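The budget had to be in by noon, and Helmi Harju had not settled the arm.

She had two quotes on her desk at Grundton. Gevgate wanted one payment up front and would take the arm back within 55 days if it didn't suit. Lehtinen would lease for 3 years, with service included, and the monthly figure looked small until she multiplied it out. She multiplied it out again and got the same answer.

Grundton repaired furniture for hotels. Most of what came through the door was cabinets and chests with bad drawers, and every drawer had to be opened and shut 500 times before it went back. Kalevi Halonen had done that by hand for years. In December his shoulder gave out, and the cabinets started to back up along the wall.

"Before you pick a price," he told her, "find out if the thing can pull a drawer."

So they had rented a month of Plidico, the simulation software, and Jade Naylor had set up a model room with a cabinet in it. The rent came out of the training line. Helmi had not asked anyone whether that was allowed.

At nine she went down the hall. Jade had the runs up on the big monitor, and Kalevi was sitting beside her with his coat on.

"Which gripper is this?" Helmi asked.

"Two fingers, parallel. It's the cheap one. Both quotes have it."
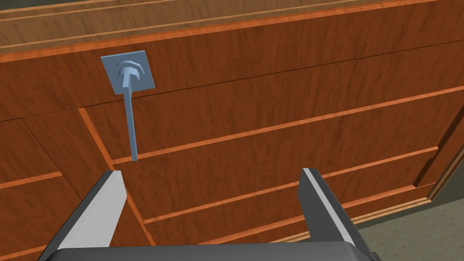 The simulated gripper, fingers open, in both views. 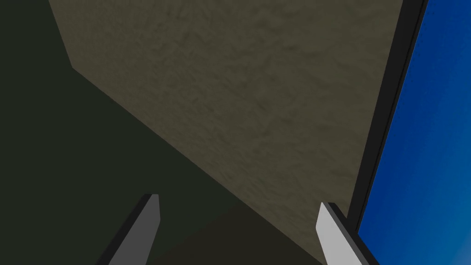
Kalevi leaned in. "What does it cost if we want different fingers?"

"Gevgate sells them as a set," Jade said. "Lehtinen makes you change the lease."

"And you'd want different fingers?"

"For knobs, maybe. For the flat pulls on the hotel jobs, no. I'd want a camera on the wrist before I'd want fingers."

Helmi wrote down camera. It was not in either quote. She asked what else was not in either quote, and Jade thought about it and said a stand, a fence, a bigger breaker, and somebody's time.

"Whose time?"

"Mine, to start with. Then his."

Kalevi said nothing to that. He took his coat off and hung it on the back of the chair.

"How much time?" Helmi asked him.

"You're asking me how long it takes to teach somebody drawers," he said. "Lenni took all summer, and he has hands."

Lenni Savolainen had left for a job in a boatyard. His line was still in the budget, since Sirkka Salminen upstairs had never told her to take it out. Helmi went back to her desk and looked at it for a while. Then she moved half of it to installation and kept the other half under wages, for Kalevi, with the word "instruction" beside it.

She put down the Gevgate price. Below it she added the camera, the stand, the fence and the breaker. For spare fingers she had no quote, so she entered 1,000 and marked it as a guess.

Sirkka called at half past eleven.

"You have an arm on here," she said.

"Yes."

"And you've still got Kalevi."

"Yes," Helmi said. "He's on the next line."

She could hear Sirkka turning pages. Down the hall a drawer slid open and shut, and after a moment it slid open again.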